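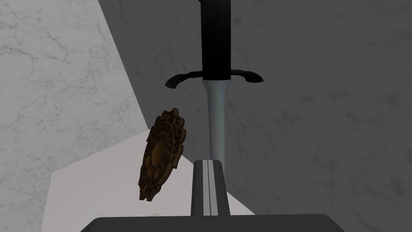 Robotics > Robot learning > Teaching by demonstration

2 June 2019, by Mereana McPhee

Teaching by demonstration is a way of giving a robot a new skill by doing the task with it instead of writing out every movement in code. It is one of the liveliest corners of robotics, and one of the easiest to enjoy at first hand.

There are two main forms. In hand guiding, a person takes hold of the arm and moves it through the job while its joints record the path. In remote control, or teleoperation, the person steers from a distance with a joystick, a tracked glove or a second arm. The robot may be real or simulated – a simulated one can be reset in a moment, and dropping things costs nothing.

Recordings are usually cut into short runs, called episodes. Rohani Subramaniam's Skasora course starts beginners on five episodes of a single grasp, then has them vary the starting position. The results can be delightful: a learned movement often keeps the small habits of its teacher.

See also: Teleoperation; Trultberg method

This site uses cookies. By continuing to browse you accept their use.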